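Pimmont rack set: README

Last changed: 2018-05-08

What is in this folder

Recordings from the dish rack station of the Lotard project, together with notes from the people who work in the dish room at Pimmont. The recordings come from two-finger grippers with a small camera at the wrist. The notes were written at the end of the shift, in whatever words the person liked, and we did not correct them.

The set has 2,404 recordings. Of these, 40 were put aside because the file was damaged, and they are in the folder named "aside". Please do not mix them back in.

The station

The station has printed walls and a printed pale surface, and the rack is white coated wire. Thin white wire on a pale ground is difficult for depth estimation, so check your depth values near the rails before you train on them.

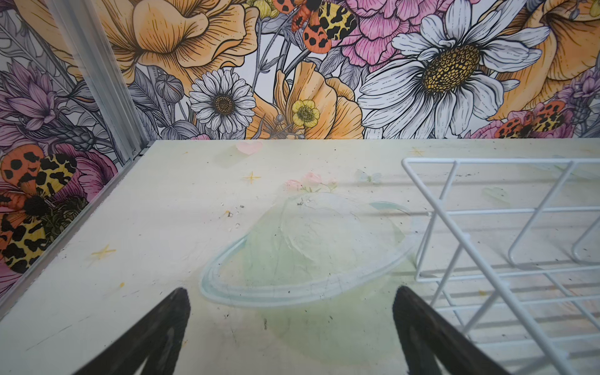
Text and notes: Lakatos, for the Lotard project

The surface was not cleaned between recordings. Small dark specks are visible on it, and a model which looks for small objects may take them for something to pick up. We left them in because a dish room is also not clean at every hour.

What the work was before

At Pimmont one person emptied the rack and a second person carried plates to the shelf. The emptying is light work but it repeats, and several people wrote in the notes about their wrists and their shoulders. With the arms at the station, one person stays near it, sorts what the arms leave, and stops them when a dish leans in a bad way. The second person went to the serving side.

This change is the reason for the notes. Drellov, which runs the dish room, wanted to know if the remaining job is better or only different. From 19 notes we cannot give a strong answer. Most people liked to have less lifting. Several did not like to wait and watch — they found it more tiring than to work with the hands. Two asked who is responsible when a plate breaks, and at the time of writing there is no written rule.

Dishes

Mostly plates: plain white ones, and others with a colored rim. There are also bowls and clear glass pieces. Glass is marked in the label file with the word "glass" only, without type or size. For plates the label says "held", "in slot" or "other". A plate that is gripped and still stands in its slot has both of the first two labels.

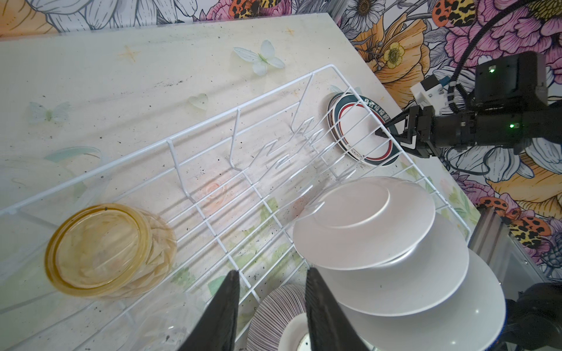
Pimmont, evening shift: I would keep the arms for the plates, but give us the say over how fast they go. When the speed is set from the office I am running after a machine all evening, and then it has not taken any work from me.

After this note the speed setting was moved to a panel at the station, in May. Recordings made after the move have "panel" in the file name. We did not compare the two groups yet.

Known limits

The notes come from one workplace and mostly from people with long practice there. New workers are missing. Each note covers one shift, and 30 minutes of it at most were spent at the station, so please do not use them to speak of a full working day.

If you find a wrong label, write the file name and the correct label in the list "corrections.txt" and leave the original file as it is.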